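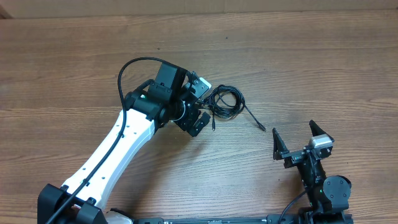
Session 4: Short leads – coiling, tying, putting away

Notes to go with the practical. Not a full write-up, fill in the gaps yourselves while we do it. Bring these back next time, we use the checklist at the end again for audio leads.

What we cover
Why leads die
Finding both ends
Over coil and over-under coil
Ties
Labels and the register

Why leads die

Mostly at the plug. The wire bends hardest where it meets the plug, the copper inside goes strand by strand, then it only works if you hold it at an angle. You all own one like that.

Second cause is twist. Every time you wrap a lead round your hand in the same direction you put a bit of twist in. Do that for a year and it won't lie flat any more, it springs into little curls, then kinks. A kink is damage. You can warm it and straighten it and it looks better but the wire inside has still been bent too far.

Third is weight. Hanging a coil from its own plug. Please don't.

Look at the short black lead on the table in the first photo. Middle of it bunched up in loops, one end trailing off thin and straight to its plug, the other end hanging just under the coil. A very ordinary state for a lead to be in. It would go in a drawer like that and come out tangled with its neighbours, the trailing end is the bit that does it. Loose tails find other loose tails.

Finding both ends

Do this before anything else. Sounds too obvious to write down, then everyone starts pulling.

1. Put the lead on a table. Clear patch of table, good light.
2. Find one plug. Hold it loosely by the plug body, not the wire.
3. Find the other plug. Put it at the far side of the table.
4. Now look at what's between them. Open the loops outwards with your fingers, make them bigger. Don't pull on the ends, pulling makes a loop into a knot.
5. If there is a real knot, push the lead back into it from both sides untill there's slack, then take the end through.

With more than one lead down, keep a hand's width between them and finish one before you touch the next. The pairs exercise uses two, one person each, no swapping. 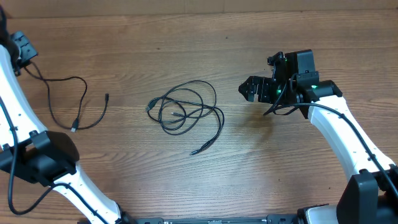 Equipment and Stores Practice, Zendthorpe College

Two leads out on the wood. Follow the left-hand one: wide lazy loops, a USB plug with a silvery tip lying below the longest loop, and a small black plug end a bit further to the right. Practise tracing like this by eye before your hands go near it. Say where each end is, then pick up. Usha Pillai's group did this step out loud last year and it felt silly and it was much quicker.

Write down here which plug you would start from and why:

.....................................

(No single right answer. I start from the bigger plug, easier to hold.)

The over coil

For leads shorter than your arm this is all you need.

Plug in your left hand, pointing away from you. Right hand slides along the lead, brings back a length, lays it in the left hand. As you bring it back roll the lead a little between finger and thumb, away from you, so the loop falls open flat. No roll = figure of eight. If you see a figure of eight you've under-rolled, if it curls in on itself you've over-rolled.

Same size loops. Use your palm as the gauge.
Left-handers mirror the lot.
Never round the elbow.

The over-under coil

For the long ones. First loop as above. Second loop, turn your right hand over so the thumb points towards you and bring the lead in underneath. Then over, then under. The twists cancel out and you can throw the lead across a room and it runs straight.

Catch: if an end gets passed through the middle of the coil you get a string of knots, one per under loop. So ends stay on the outside. Always. Tie before you put it down.

Matúš Vondráček has a slower way of teaching this with chalk marks on the lead, ask him if the hand turn isn't going in. Some people need it, no shame.

What good looks like

All loops one size, lying on top of each other, both plugs on the outside, tie opposite the plugs. Fits in a Botha pocket without folding. Pick it up by the tie and nothing drops.

Compare with the close-up on this page, then draw your own coil next to it in the margin. Rough sketch is fine.

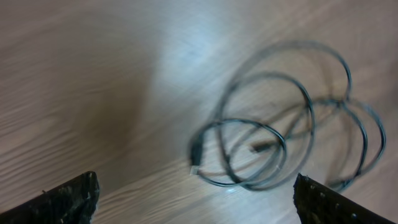 Romana Matoušek

One long black lead, four loops crossing each other, and they are all different sizes. Smallest is low down and to the left of the coil, there's a taller one over it, and the largest arches up over the top. Loosely coiled but not put away. What you'd do: find the ends, open it out fully, start again from one plug. Don't try to fix the coil as it lies, you spend longer pushing loops about than making new ones.

Ties

Hook and loop strip, the thin kind, fixed to the lead at one end so it doesn't wander off. Onent strip is what's in the store at the moment. Wrap snug, not tight – you should be able to slide a finger under.

Not allowed: elastic bands (go sticky), wire ties (cut into the sheath), tape, and the lead wrapped round itself and tucked under. That last one bends it hard right by the plug, see top of these notes.

Labels and the register

Label goes on a flag near one plug, always the end that goes to the computer or the wall. Letters for type, then the number. Pencil first if you're not sure, the Trudow pens don't come off.

Register stood at 2,815 items. In April Juraj Beneš and Ľudovít Kolář went through the shelves and it came to 2,755. So 60 to account for, nearly all short leads. A few had gone in bags with other kit, the rest no idea. Point being – if it isn't tied and labelled it doesn't get counted, and if it doesn't get counted it doesn't get replaced.

Checklist for each lead
Both ends found
Opened out fully
Looked over, plug to plug, sheath and joins
Coiled, loops even
Tied
Label readable
Into the right pocket
Ticked in register

Any nick in the sheath or a plug that wobbles: red flag on it, repair tray, don't coil it back in with the good ones.

For next time
3 leads from home, any type, as messy as you like. Coil them at home, bring them in coiled, we will undo them and see wich ones run straight. Read the pages on strain relief in the pack. Room might change, check the door.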